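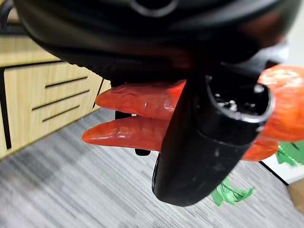 Histon workshop. Black finish, a few pale scuffs.

5 August 2025

Sashes, linseed paint, putty. Writing this up quick before I lose the thread, the last entry was a mess and I couldn't read half of it.

Where we are. Gagnon house windows, the back elevation lot. All the sashes are out and labelled on the top edge in pencil, inside face. Please don't label on the horns, we trimmed one last year and lost the number with it. Five are stripped to bare wood, the rest still have paint on the outside and some sort of varnish on the inside that goes to toffee under the heat lamp. Scraper clogs every few inches. Wipe it on the old towel, not on the bench edge.

Rot. Less than I feared. Bottom rail on the scullery window is soft at both ends, the pencil goes straight in. Landing window has a bad patch on the left stile where water has sat behind the old filler. Filler itself was rock hard and came out in one piece with the wood still wet and brown behind it. Everything else is surface stuff, greyed and a bit furry, will sand back.

Repair timber from Pritimberg came yesterday. Nice tight grain on most of it. One length is all sapwood down one side so have put it on the rack with a chalk cross, use for jigs or bearers but not for sills. Need to ring them about it but it's not worth sending back. Moisture a touch high on the outside, higher again where I cut into it. Sticked it up near the office wall and it can stop there till the end of the week at least.

Scarf joints. Tried the shallower slope on an offcut and prefer it. More glue face and you can get the plane on it without it chattering. The steep ones we did for the front elevation held, no complaints, but you can see the line through the paint if the light's low. Cut the patch proud on all faces and plane back after. I cut one flush to save time and it ended up a hair under, so that's another one for the jig pile.

Putty. This is the bit I wanted to get down properly.

Clirent linseed putty, the new tub. Much softer than the previous batch. Sticks to the knife, sticks to fingers, slumps a bit on the long runs. Kneaded in whiting until it stopped coming off on my palm and after that it was lovely to use. Didn't weigh the whiting, sorry. Should have. Next person please weigh it and write it on the lid.

Test panes put in with it as it comes and with the whiting added. Skin on both by the following morning. Pressed with a thumb today, 7 days on - the plain one still dents and takes a fingerprint, the stiffened one dents only if you mean it. Neither is ready for paint in my opinion. The tub says you can go over it sooner with linseed paint than with modern stuff, and that might be right, but the last time we rushed it we had wrinkles all down the sight line.

Also primed the rebates first this time, thinned raw oil, brushed in and wiped. The bare rebate we left as a check has pulled the oil out of the putty along the back and it's gone crumbly already at one corner. So prime the rebates. Always. I know it's a faff.

Paint tests. Boards are on the south fence and another set inside by the door. All same timber, all knotted and primed the same way, then the differnt topcoats.

Off-white: brushes out well, thin coat dry to touch overnight outside. Inside set took longer and smells. Bit of dust in it from me sanding the other end of the shop, my own fault.

Dark green: gorgeous colour, slow. Put the second coat on too thick at the bottom edge and it has skinned and wrinkled like custard. Scraped that bit back. Thin coats, thin coats. Work it until your arm hurts and then lay off once and leave it alone.

Grey: covers poorly. Will want another coat over the dark wood. Fine over primer.

Sanded the inside green board lightly with 300 paper to see if it would take it. It balls up and drags, so it's not cured underneath whatever it feels like on top. Leave it.

Brushes. Somebody left the good oval one standing on its bristles in the oil pot and it now has a permanent lean. Hang them. There are nails for it. Rags flat on the line outside or in the water bucket with the lid on, never scrunched up in the bin, this is the one thing I will go on about. Linseed rags heat up on their own and there's sawdust everywhere.

Glass. Kept all the old panes that came out whole. Wavy ones are in the rack with newspaper between. The cracked landing pane is not going back. Have a couple of salvaged bits that might cut down to size, otherwise we order. New glass will look dead flat beside the old, so if it has to be new put it at the top where you don't look through it. Soft soap and a razor for the paint splashes, go steady along the edges, they're sharper than they look and I have the plaster to prove it.

Cords and weights. Old cords all cut off, binned. Weights tagged to the sash. If the new glass is thicker the weights will be out and the sash will creep down, so weigh the finished sash before we rehang and not after. Pulleys in a tray of white spirit, most spin already. One has a cracked cheek, check the box of spares under the stairs.

Money, for the job sheet: materials so far come to 3,158 including the Pritimberg delivery and the paint. Doesn't include glass. That's over where I wanted it but the next lot should be lighter, we've got plenty of primer left.

Timing. I'd like the back elevation hung and on its last coat before November. Anything later and it's damp mornings and the paint sits there tacky collecting flies. If we slip, prime and putty everything, put them back in for the winter and topcoat in spring. It won't hurt them.

To do
- ring Pritimberg re the sapwood length
- weigh whiting next batch, write on lid
- thumb test both panes again at end of week
- scarf the scullery rail, both ends
- dig the rest of the landing stile out till it's sound, then decide if it's a patch or a whole new stile
- turn the fence boards so the bottom edges get some sun
- more knotting, we are nearly out
- find the small sash chisel, was on the windowsill, isnt now

Kettle's been moved to the office, dust.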